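About Innes Counter Display

Innes Counter Display plans, stocks and maintains the small displays that stand beside the register in pharmacies, newsstands, hotel lobbies and staff canteens.

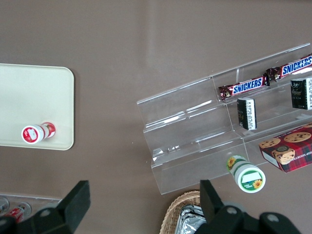 Lachlan Rutherford writes that the shelf by his register used to be the place where things were put down and forgotten, and that he now knows by ten in the morning what has to be refilled. He adds that he would have liked the labels to be larger. The labels were revised in September.

Our history

The company was founded in Hesanberg in 1950 as a supplier of shelf paper and price cards to grocers. Display stands were added later, at the request of shopkeepers who wanted their candy bars raised off the counter and turned toward the customer. The printing side of the business was sold, and the name Innes was kept. Today we serve 300 counters from a single warehouse on the Drenora road, where 11 employees assemble and pack every order.

What we do

Each client receives a counter plan. It sets out which goods belong on a tiered stand, which are better kept in a tray, and how much of the counter should remain clear for the customer's own belongings. Clear acrylic is our usual recommendation for tiered stands. It lets the color of the counter show through and does not compete with the packaging.

Candy bars are normally placed lengthwise with the brand name facing out. Small boxes may stand upright, provided the shelf is deep enough to hold them. Bottles are assessed case by case – a narrow bottle on a high step is easily knocked over, and a rimmed tray will often serve better.

Restocking visits are made before opening hours wherever the client permits. Our staff wipe down the stand, bring older stock forward and leave a written note of anything removed.

Our standards

Stands are returned to the warehouse when their edges become scratched or cloudy. Those that can be polished go back into service, and the remainder are sent for recycling. No client is asked to take more than 80 items in a first order, and unopened goods may be exchanged at the next visit.

Our people

Katia Ruggiero directs the company and approves all counter plans personally. New employees spend their first month on restocking visits, including those hired for office positions.

The Rokudness range

Our own line of stands and trays is sold under the Rokudness name. It is available to existing clients and to independent stores that prefer to manage their own counters. Samples may be viewed at the warehouse by appointment, and a printed price list is available on request from the front office.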